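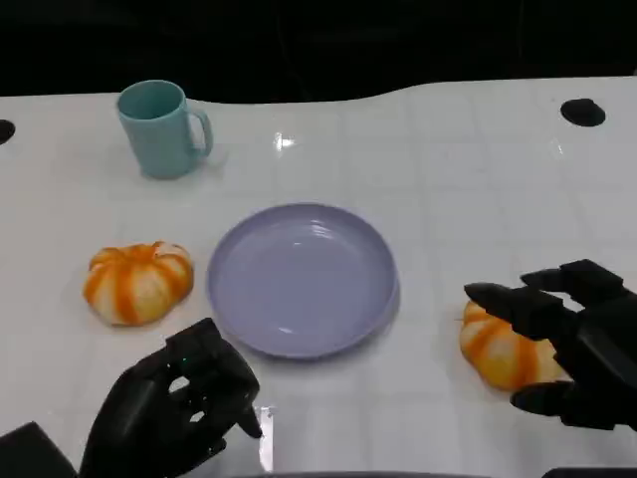
首页 关于我 厨房与餐桌 旧文归档 留言

搬到这边以后，我一直想写写桌子上的事，拖来拖去，拖到2月15日星期四，外面下着小雨，正好泡了茶，就坐下来慢慢写吧。

先说杯子。我对浅青色没有抵抗力，这件事家里人都知道。以前住的房子里，碗柜最上面一层全是绿的、蓝的、青的，我妈来看了一眼，说像开了个鱼缸。后来搬家送掉了一大半，只留下几只哑光的，手摸上去有一点点涩，不像亮釉那么滑。早上喝豆浆，下午喝茶，晚上有时候什么都不装，就搁在桌上，看着也高兴。哑光杯子有个毛病，茶渍很容易挂住，我用小苏打加一点温水，抹一圈，放着去做别的事，回来一冲就好了。

淡紫色的盘子是后来才喜欢上的。说来惭愧，我年轻的时候觉得紫色餐具很俗气，吃饭怎么能用紫色呢？还是朋友 Fouzia Usmani 带我去 Lepik 逛，那是一家开在巷子里的小杂货店，门口堆着花盆，进去要侧着身子走。她拿起一只浅浅的紫盘子，举到窗边给我看，那个颜色淡得很，像薰衣草晒了一个夏天。我嘴上说再想想，走出去没到200米又折回来买了。老板还记得我，笑了半天。

紫和青放在一起，再配白桌面，其实有点冷清，尤其是冬天。所以我喜欢添一点橙色。小南瓜是最省事的，白底带橙色条纹的那种，圆滚滚的，一瓣一瓣鼓起来，往桌上一放，整张桌子就暖和了。照理说南瓜是秋天的摆设，过了年还摆着，来的客人难免要问一句。我就说我喜欢呀！摆到五月我也愿意。真南瓜放久了要勤看底部，摸着发软就得拿走，底下最好垫张纸，不然渗出来的水会在桌面上留印子。我去年就吃过这个亏，擦了整整一个下午。

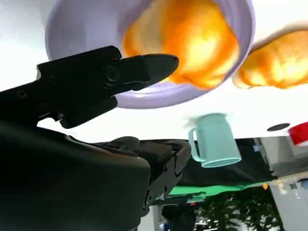 另外就是颜色的搭配，我试来试去，觉得橙色的东西放进淡紫色的碗里最好看。橘子、柿子、烤得金黄的面包，都行。碗不要装满，留一点碗边露出来，紫色才显得出来。要是还多出一个，就随手放在碗旁边，比规规矩矩全塞进去自然得多。Normunds Urbonaitė 是我的邻居，做木工的，看东西很挑剔，他有一回坐在我家喝茶，盯着桌子看了很久，说你这张桌子缺一点红。我当时不服气，等他走了，偷偷找了个红色的小东西摆在边上，退后几步一看，哎，还真是有精神多了。红色只要一点点就够，多了就抢。

桌子本身我也想说几句。我一直偏爱亮面的白桌子，什么颜色放上去都干净，缺点是反光，头顶的灯一开，总有一块亮得刺眼，写字的时候要把本子挪来挪去。灰尘和指纹也藏不住，我现在养成习惯，吃完饭先用湿布擦一遍，再用干布擦一遍，布是在 Toltik 买的，洗了很多次还没有起毛。亮面怕划，粗陶的杯子千万别在上面推，要拿起来再放下。我说了很多遍，家里那位还是推，我现在听见那个声音就头皮发紧。

有读者上次留言问，碗和盘子要不要买成一套。我自己是不成套买的，碎了一只不心疼，也有机会慢慢添。不过颜色最好守住两三种，不然摆出来会乱。我的办法很笨，出门前把手机里自家餐桌的样子翻出来看一看，到了店里再拿着东西比一比，比完往往就放回去了，省了不少钱。

茶凉了，我去续一杯。下次想写写碗柜里面怎么放，最下面那一层我到现在还没有理顺，锅盖总是倒下来。

上一篇 下一篇 返回顶部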